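Vudier Workcell Marking Kit, item 867

Tape, floor labels and a laminated rule card for tabletop robot cells. One kit covers a bench up to 80 inches long. Made by Druvico, stocked at our Howells warehouse, and no more exciting in person.

The card has six rules. Rule one is that hands stay out while the arm has power, and it is printed largest, as everyone believes it applies to someone else.

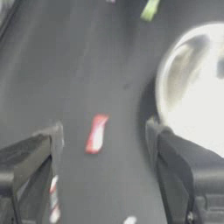

Rule four covers what may be left on the bench during a run. Keep the target clear of its neighbors on all sides. A small red-and-white piece lying well apart on a gray tabletop, with the white bowl off to one side, meets the rule. The same piece leaning on the bowl does not, however often it worked on Tuesday. Put down anything the task doesn't call for and you have added it to the task.

Tape sticks to painted, sealed or bare metal tops. Wipe the surface first. Coffee is not a primer.

Refill rolls: item 1208
Spare rule card: item 514
Fluronico floor labels are sold separately and fit the same holder

Kits ordered in October ship with the previous card, which has five rules and a typo.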